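Notebook > Bench notes > Buffers and stocks

May 24, 2020

Sunday, so I had the place to myself and could finally sort out the tris stocks. The old bottle from December had gone a funny pH (8.4 when the label said 8.0) and I'd been blaming the meter for weeks. Poor meter!

Made 2 fresh bottles. Dissolved in 900 ml first, then acid in slowly, then let it cool before the last tweak – I always rush that bit and always overshoot. Sumathi, yours is the one with the blue tape.

Still to do:

1. Throw out anything with Hefin's old labels on. He says he doesn't mind.

2. Ask Nerys if the Rosser order went in. We're nearly out of filters and I don't fancy begging upstairs again.

3. Redo the bench plan so plates have a set spot. A1 sits in the near corner of its holder, so I'll number from there.
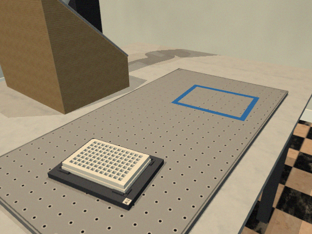
4. Wash up. Properly this time.

Comments

Glenys Phillips: Did you write the temperature on the bottles?

Mared James: Filters are in the cupboard under the balance, I found a whole box!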